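3.2 Teleoperated demonstrations

All demonstrations were given by remote control. The operator holds a pair of small leader arms, one in each hand, and the two follower arms in the simulated cell copy their joint angles. We chose this over guiding the arms by hand because hand guiding has no direct counterpart in simulation, and because earlier trials with the Kneath interface showed that operators find it hard to move two arms at once through a 3D mouse. The leader arms are scaled copies of the followers, so no inverse kinematics is needed during recording. Gripper opening is read from a trigger on each handle.

The cell was modeled in Mundon. It consists of a table with black rails along its edges, a tall dark cabinet standing on the tabletop, a small open box, and a set of cables. The walls, door and floor of the room are modeled as well, and the lamps cast shadows, including those of the arms. Earlier work with the Vendwood scenes left the room out, and policies trained on those renderings were sensitive to changes in the background. Several viewpoints are rendered for each demonstration. The low viewpoints cover the space near the cabinet and the far end of the table, while the high viewpoint is meant to cover both arms. 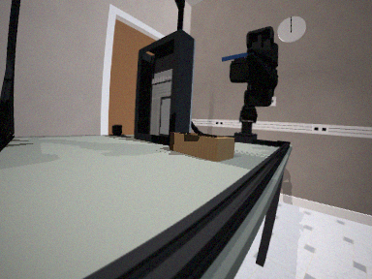 Joint positions, gripper commands and rendered views are stored with a shared clock. Commands from the leader arms are passed through a low-pass filter before they reach the followers. Without the filter, small hand tremors show up as contact noise when a fingertip is close to a thin object, and the solver may then push the object away. The filter adds a short delay. Both operators noticed it in the first sessions and had adapted by the time recording began.

Two operators, Lenni Väisänen and Ashley Blackburn, recorded 300 demonstrations in total. Each operator practiced until four attempts in a row met the success test. Failed attempts were kept in a separate set and were not used for training. A demonstration ends when the operator presses a foot pedal; trailing frames without motion are then trimmed.

Cables proved the hardest part of the scene to handle by remote control. The operator has no force feedback and must judge contact from the rendered views alone. Slowing the followers to half speed near the cables reduced the number of lost grasps, but it made the recordings longer, with roughly the same amount of useful motion in each. The slowdown was therefore left to the operator, who could switch it on with a button on the right handle.

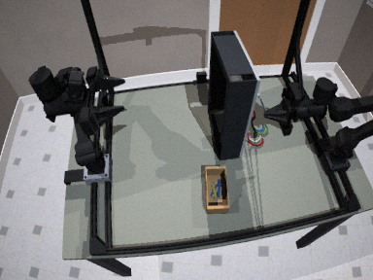 Figure 2. Simulated two-arm cell, high viewpoint. Left and right follower arms with the cabinet, the box and the colored cables.

3.3 Processing of the recordings

The raw recordings were resampled to a fixed rate and cut into segments with the Fuvex labeling tool. Segment borders were proposed from changes in gripper command and corrected by the operator who had made the recording. Where the two arms worked at different times, a segment was labeled by the arm that moved; where both moved, it received both labels. Actions are stored as absolute joint targets. Relative targets were also tried, but errors built up over the longer segments.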